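Packing for away games

tallgate66
Two nights at Pilness in January and the club site says one carry-on is plenty. I don't buy it. Has anyone managed that in winter?

Goh_End
Easily. Wear the heavy stuff on the bus. 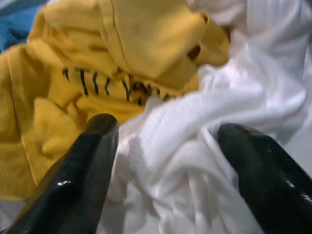 Aiman Sumampouw

Wearing it on a four-hour bus sounds miserable. And the $179 package lists "luggage included" without saying how much. I'd want that in writing.

Goh_End
It was fine last year.

tallgate66
Last year was a different bus company. I'll wait for the fine print.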